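Home | Kitchen | Laundry | Workshop | Ask Us

Giving an old desktop a proper clean-out

Print this page | E-mail to a friend

I love this job! An old tower with the side off is one of the most satisfying things you can put on a workbench, and you need hardly any gear: a soft paintbrush, a can of compressed air, cotton buds and good light.

Shut it down, pull the power cord and press the power button once more. Touch bare metal on the case before you reach in. Then lay it flat, open side up, so dropped screws land where you can see them.

Start with the fan. Hold the blades still with a finger while you blow the dust out, in short bursts, and brush the hub last. Do the vents on the power supply from the outside only, and never open that metal box, even if it rattles.

Memory slots love to collect fluff. With the sticks out, run the dry brush along each one and leave the latches open until you're done. If the processor is out too, keep the brush and your fingers well away from the socket! Those contacts are very fine and a bent one is a rotten way to spend an evening. A gentle puff of air from a distance is plenty.

Colour helps when it's time to put things back. On our old Dell the long blue slot is the one for the graphics card and the cream one is plain PCI, so I jot that on masking tape and stick it inside the side panel. Screws go in an egg carton, one cup per part (my favourite trick of the lot).
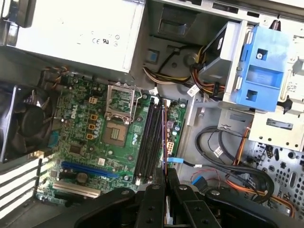

Give it all 9 minutes to settle before the panel goes back on, and have a wipe around the bench while you wait.

More from the Workshop
Sharpening secateurs at home
Egg cartons: 9 more uses
Quieting a squeaky shed door
Sorting the cord drawer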